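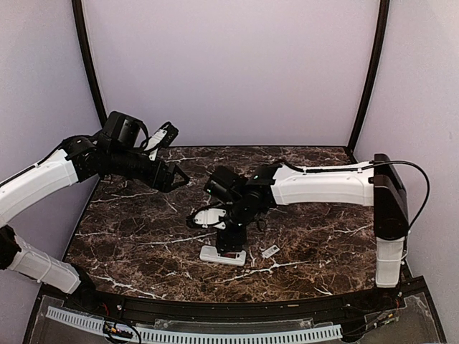 Ambros Prantl wrote:

> Hi all,
>
> I've read the new Bundireck rules twice now and I think we should enter with one arm. The two-arm class is a lot of extra work for a club our size. We'd need to keep both arms calibrated, write the handover, and teach it all to the first-years before the regional round in August. A single arm doing a clean pick and place would score something. Two arms bumping into each other would score nothing.
>
> Also, who has the key to the store cupboard? I was there at 4 and couldn't get the spare fingers out.
>
> Ambros

Hi Ambros, hi list,

The key is on the hook behind the laser cutter. Please put it back there.

On the rules, I read them differently, so I'll set out what I think and then we can vote at the next build night.

The two-arm class does not require a handover. Section 7 says both arms have to take part in the task and both have to be inside the enclosure for the full run. It gives extra marks for a handover but it doesn't take any off if you skip it. One arm can place the block while the other waits to the side and then does the second part. I wrote to the Modise people, who are running the scoring this year, and they confirmed that reading.

Collisions are the part I agree with you on. We had two last term, both when someone started a run from the wrong home position. Neither did any damage beyond a bent finger, but at the competition a collision ends the run. My suggestion is that we divide the table down the middle in software, and only one arm at a time gets permission to cross. Priya's group already has a version of this in the Fillau branch. It's slow, and it sometimes forgets to give the permission back, but that can be fixed.

As for where the work is up to:

The right arm is the better of the two. With the white block it did 20 placements in a row without a drop before we packed up. The left arm is fine in free space and poor at anything that needs the fingers to close square. I think the pad is seated crooked – I'd like someone with small hands to look at it.

We have 1,173 recorded runs on the shared drive. Quite a few of the early ones are no use, from before we settled on a home position. Could whoever made the folder called "new new final" please tell me what is in it? I don't want to delete it and I don't want to train on it either.

Cables still need doing. The loops near the wrists move when the arms move, and if one catches on the other gripper we'll lose a connector. Cable ties are in the drawer with the hex keys. Leave some slack at the elbow joints. Last time they were tied too tight and the arm couldn't reach its full range.

The small printed tags should stay on the table only when you're using them. The judges at Bundireck clear the surface before each run, so we need to get used to starting without them.

About the first-years: I don't think two arms is harder to teach than one. They learn to drive a single arm, then they learn the rule for who may cross the middle. Most of them were moving the block by hand control within an hour at the open day. What they find hard is the logging, and we have that problem whichever class we enter.

Cost is the same either way. Entry is $20 per student in both classes, and the school has said it will cover the bus to Zarudside if we have the forms in by the end of June. I've printed a pile of forms and left them in the tray by the door.

What I'd like from people before we vote:

- Ambros, would you run the left arm through the calibration sheet and write down the offsets? The last ones on the wall are from March.
- Someone to check the small board at the front right corner. I'd like to know its wires are properly seated before we do any long sessions.
- Anyone who has driven both arms at once, reply with how it went, good or bad.

If the left arm still can't close properly after the pad has been looked at, I'll change my vote to one arm and we can enter the smaller class. The deadline for switching is well after the deadline for entering, so we don't lose anything by putting down two for now.

I'll be in the workshop from 3:30 tomorrow if anyone wants to go through the rules on paper.

Leanne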